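# Clearing a shared kitchen table after a meal

The following procedure applies to the communal kitchens at Gralovska. It should be completed before 17:00, when the room is prepared for evening use. Food is removed first, then waste, then crockery.

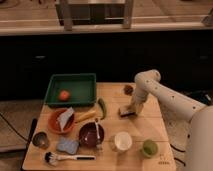
*Photograph: Kha Phí / Gralovska*

1. Place any whole vegetables or fruit in the green tray. A chilli pepper left beside the tray should go in with the rest.
2. Remove used paper from the bowls and put it in the bin. Paper must not be rinsed into the sink.
3. Take the spoon out of the maroon bowl and set it aside with the other cutlery.
4. Empty the cups and stand them together at the sink end of the table.

Bowls are washed after the cups, in fresh water. Add 2 capfuls of washing-up liquid to a full basin. Use the sponge for cups and the inside of bowls. 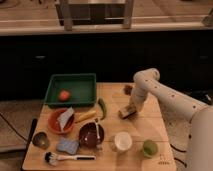 The dish brush is kept for dried food and for the outside of bowls. After use, rinse both items, squeeze out the sponge and leave the brush to drain with the bristles facing down.

Wipe the tabletop along the grain with a damp cloth and dry it at once. Crockery is returned to the Misa cupboard only when fully dry. Replacement sponges may be requested from the stores desk, extension 300.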